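冰箱挨着红砖墙放，旁边再摆一张书桌，可行吗？墙面掉粉怎么处理

发帖：阁楼东侧
2021年6月11日
浏览 1564

刚搬进一间老厂房改的开间，一面墙是没抹灰的清水砖墙，房东不让刷漆，也不让打孔。厨房那头只有水槽和灶台，没有给冰箱留位置，所以冰箱只能放到这面砖墙边上。目前的摆法是从左到右：白色铁架子、冰箱、白色书桌，桌子靠砖墙。

我想问的有这么几件事：

一是冰箱离砖墙要留多少距离。说明书找不到了，是前任租客留下的旧机器，牌子是Hekavitz，型号贴纸磨得看不清。网上有说留5厘米的，也有说留10厘米的，还有说新冰箱可以贴墙的，不知道听谁的。

二是砖墙掉粉。每次擦桌子，靠墙那一条总有一层红褐色的细粉，砖缝里还会掉灰白色的砂粒。桌上的纸和本子都沾上了。不能刷漆的话，有没有别的办法？

三是铁架子。架子打算放厨房杂物和纸箱，紧挨着冰箱的侧面，会不会影响散热？我摸过冰箱两侧，冬天刚搬来的时候是温的，现在天热了，有时候烫手。

四是噪音。我在这张桌子上办公，冰箱一启动，嗡嗡声比较明显，桌面有时候也跟着抖。开间没有隔断，换位置的余地不大，桌子如果挪到窗下，显示器会反光。

预算300元以内，最好都是退租时能拆走的东西。墙面总长我没有仔细量，冰箱加架子加桌子放下之后右边还有一点富余。

先谢谢各位。

补充一下楼下有人问的：地面是水泥自流平，不是很平，冰箱右前脚底下垫了一块折起来的硬纸。插座在冰箱后面的墙脚，只有一个，书桌的电是用插线板从冰箱后面接出来的。

灰缝工
回复数 2652

先说散热。冰箱两侧发烫，说明冷凝管走的是侧板，这种结构两边都要留空，后面反倒可以少留一点。没有说明书就按保守的来：两侧各10厘米，背后5厘米以上，顶上30厘米不要堆东西。夏天侧板烫手属于正常，压缩机如果几乎不停机才要检查，先看门封条有没有夹住东西，再看温控是不是调得太低。

铁架子是敞开的，比实心柜子好得多。问题在于上面放什么。纸箱如果紧贴着冰箱那一侧，就等于用纸板把侧板捂住了。架子和冰箱之间拉开10厘米，纸箱往架子的另一头推，或者放到最下面几层。油、米、零食不要放在靠冰箱的位置，那里温度高，坏得快。

再说掉粉。老砖墙掉粉有两种情况，处理办法不一样：

砖面风化。手指一抹是红粉，墙是干的，没有白霜。这种只是表面松，刷干净以后会好很多。

返潮泛碱。砖面或者灰缝上有白色絮状或者结晶状的东西，擦掉过几天又长出来。这种是墙里有水，刷什么都没用，要找房东查外墙、查落水管。

你自己先判断是哪一种。拿一块保鲜膜，四边用胶带贴在墙上，放两天，看膜的里侧有没有水珠。里侧有水，就是墙体往外走潮气；里侧干、外侧有水，是屋里湿度大。胶带在砖上粘不牢，要用布基的，撕的时候慢一点，不然会带下一层砖皮。

如果只是风化，用软毛刷从上往下刷一遍，再用吸尘器带毛刷头吸两遍，灰缝要顺着缝吸。不要用湿布擦，湿布会把红粉抹进砖孔里，墙面会变花，干了以后照样掉。也不要用钢丝刷，砖的烧结面刷破以后掉得更厉害。

市面上有砖墙用的渗透型固化剂，透明的，刷上以后不起膜，比如Fluseo那种小桶装。但是它渗进去就出不来了，严格说也算改动墙面，租房要先问房东，最好留下文字。房东不同意就不要刷。
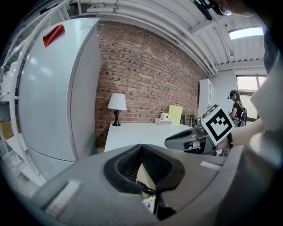

桌子靠着砖墙，台灯和立着的板子要不要离墙一点？

离开两三厘米比较好。灯罩如果是布面或者纸面的，蹭到砖很容易沾红粉，而且不好洗，灯座往前挪一点就可以。板子靠墙立着，接触的只有上沿那一条，可以在背面上沿贴两小块毛毡，既不磨墙，也不打滑。板子下沿顶在桌面上，桌面光滑的话，下面垫一条防滑垫，不然冰箱启动时桌子一震，板子会慢慢往前溜。

桌子本身也不要贴死。桌沿和砖之间留一条缝，粉会直接掉到地上，扫地的时候一起扫走，比积在桌面上省事。怕笔滚下去，可以在桌子后沿粘一根细木条，用可移除的双面胶。

插座那件事要单独提醒。冰箱应该单独占一个墙面插座，不要和电脑、台灯串在同一个插线板上，尤其插线板还塞在冰箱背后，那里热，又积灰。你的情况是只有一个插座，那就换成双位的面板，让房东找电工做，用不了多少钱。在换好之前，至少把插线板拖到看得见的地方，不要压在冰箱底下，也不要再往上面加电水壶之类的东西。

三楼北向

我家也是砖墙，说一下自己的做法，不一定对。

噪音和抖动多半是冰箱没放平。硬纸垫脚不行，受潮会塌，过一阵又歪了。冰箱前面两个脚一般能旋，把下面的挡板拆下来就能看到，用扳手或者手直接拧，顺时针还是逆时针各家不一样，试一下就知道。调到前面比后面略高一点点，门能自己带上就对了。四个脚都踩实以后，再在脚下加橡胶减震垫。我用的是Gashaw的，四片一套，42元，厚度合适，水泥地上也不滑。装完以后桌子不抖了，声音还是有，小了一些。

调平的时候最好两个人，一个往后扳，一个放垫子。冰箱里的玻璃瓶先拿出来。挪完以后如果倾斜过，静置两个小时再插电。

桌子和冰箱之间也要分开，不能挨着。我原来桌腿顶着冰箱侧板，声音全传到桌面上，开视频会议对方都能听见。后来拉开一个拳头的距离就好多了。也试过在中间夹一块泡沫板，效果不好，还挡散热，拆了。

掉粉我没有用固化剂，房东不让。我的办法是在桌子后面挡一块透明的亚克力板，高度比桌面高出40厘米左右，下面夹在桌沿和墙之间，不用打孔。粉照样掉，但是掉在板子后面。缺点是板子会吸灰，一两个星期要擦一次，而且有反光。嫌反光可以换成软木板或者硬纸板，还能钉便签。

另外砖缝里掉砂粒，如果只是个别地方，先看看是不是有人钉过钉子又拔了。我家就有几处，每天掉一点，后来用石灰砂浆补上，颜色和旁边稍有差别，不仔细看看不出来。补之前也跟房东说了。

路过的搬家客

冰箱门上不要贴胶带，搬家时候留下的要早点撕，时间长了胶会发黄，不好去。去胶可以用吹风机吹热了慢慢揭，剩下的胶用食用油擦，再用洗洁精。不要用香蕉水，漆面会花。

铁架子记得调平，旁边是冰箱，架子歪了容易往那边倒。重的放下面。不能打孔的话，买Irker那种顶天立地的撑杆夹在架子立柱上，老房子层高不一样，先量再买，太高的屋子撑不到顶。

其他没什么了，楼上讲得够细。

阁楼东侧（楼主）

谢谢，保鲜膜已经贴上了，布基胶带粘了三次才粘住。

冰箱右前脚确实能旋，之前不知道挡板可以拆。拆开以后里面灰很多，顺便吸了。现在把硬纸拿掉了，减震垫下单了还没到。

架子和冰箱之间量了一下，原来只有3厘米，打算整体往左移。左边还有一根暖气管，最多能再让出8厘米，到不了10厘米，先这样，纸箱放到远的那一头。

插座跟房东说了，他说2月份刚检查过线路，换双位面板可以，要等电工有空。插线板已经拖出来放到桌子底下。

亚克力板的尺寸还在考虑，桌子后沿不是直角，有一点圆边，不知道夹不夹得住。有用过的请再说一下厚度选几毫米。

三楼北向

我用的5毫米，3毫米的太软，中间会往外鼓。圆边没关系，桌子往墙那边推紧一点，下面垫一条橡胶条就夹住了。板子切割的时候让店家把边磨一下，不磨会划手。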